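### 3.2 Sleep diaries in the rented rooms

Every tenant in Sistonham kept a diary for 7 nights in July. We asked for the time of going to bed, the time of waking, and any noise from the street. The bedrooms were furnished simply, with a bed and a nightstand (Figure 3).

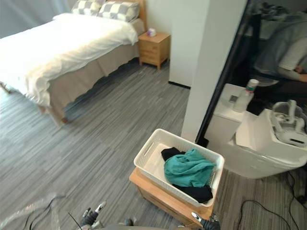 Late entries were accepted until noon — after this hour we treated the night as missing.

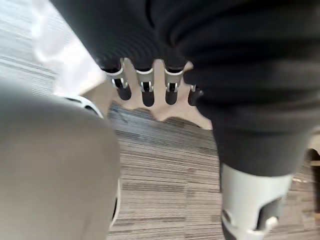
Anqi Peng objected that noon is too strict for shift workers, and that their nights should be coded separately. We followed this advice in the second analysis.

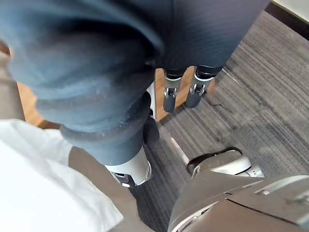
**Figure 3.** Bedroom and textiles.

### 3.3 Coding of the entries

Two readers coded each diary alone.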